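News > Robotics > Safety

Kenell pauses two-arm sorting software after missed stop in simulation

3 Oct 2022

Kenell has held back the next release of its two-arm tabletop software after a fault in simulation let one arm keep moving when it should have stopped. No hardware was running at the time and there were no injuries, the company said in a notice to customers.

The fault came up in August during routine testing of a pick-and-place job, in which a pair of arms handles small colored bars and pieces on a shared table. The arms are meant to take turns in the middle of the table. When one is inside that zone, the other has to wait at the edge until it gets a clear signal.

In the failed runs, the waiting arm got its clear signal too early. It started toward its next piece while the first arm was still inside the zone, and the software stop that should have caught the mistake came late. In 2 of the runs the model logged contact between the arms.
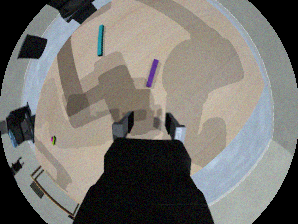

Gripper-level view from the simulated table, with a purple bar ahead of the open fingers.

Kenell said the cause was a timing error between the part of the program that tracks each gripper and the part that hands out turns. The tracking data was being stamped with the time it was read, when it should have carried the time it was measured. With a light load the gap was too small to matter. With both arms and all the wrist views running, it grew large enough for the turn-taking logic to act on an old position.

The test that caught it was a batch of 1000 runs set up by Hustia, the integrator that plans to use the software in a parts-sorting cell. Hustia had asked for the long batch because its cell will run through the night with few people on the floor. Kenell's own test set was shorter and did not load the system in the same way.

The stop fault showed up in 14 of the runs, counting those where the arms came close but did not touch. Most happened when two pieces to be picked lay close together and the arms approached from different sides.
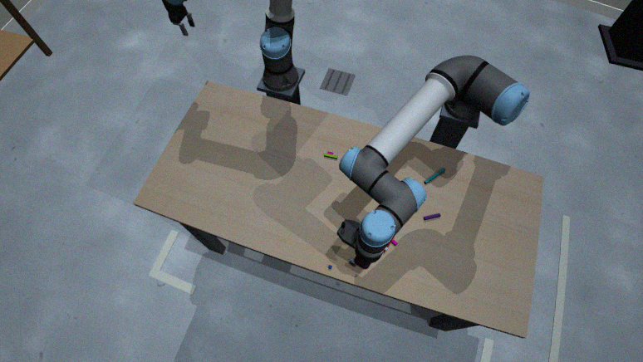 Kenell has since changed how the positions are stamped and added a second check that does not depend on the turn-taking program. If the distance between any two links drops below a set limit, both arms are told to hold. The hold has to be cleared by hand before the job can go on.

The company is also telling customers on the current release to keep the arms at reduced speed when they share a work area, or to run them one at a time. The notice says the current release uses the same stamping method, although Kenell has no report of the fault from a working cell. Sites that have a separate safety controller with its own speed and separation limits should leave those limits as they are.

Hustia said its installation will wait for the corrected version. The cell was due to be handed over this fall, and the delay is expected to be roughly 6 weeks. Guarding and floor work at the site will go ahead in the meantime.

A repeat of the full batch is under way. Kenell plans to add runs with slower network links and with pieces dropped near the table edge, where an arm has to reach at an awkward angle and takes longer to back out. Results are to be shared with customers before the release is put back on the schedule.
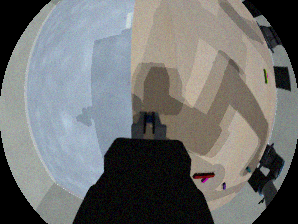 Karagiannis, reached by email, said the fix sounded right but the late stop worried him more than the early signal. A turn-taking error is the kind of thing that gets found in testing, he wrote, and the stop is there for the ones that get through. He said he would want to see the new distance check tested alone, with the turn-taking program switched off, before he let two arms share a table at full speed.

Kenell said a test of that kind is on its list but did not say when it would be run. Customers who have already downloaded the preview build are asked to remove it and go back to the current release.

Recent in Robotics
Flisix recalls batch of gripper cables over worn connectors
Warehouse cart stoppage traced to bad map update
What to check before restarting an arm after a hold
Training hours for cell operators under review

Contact the newsroom | Copyright 2022 | Back to top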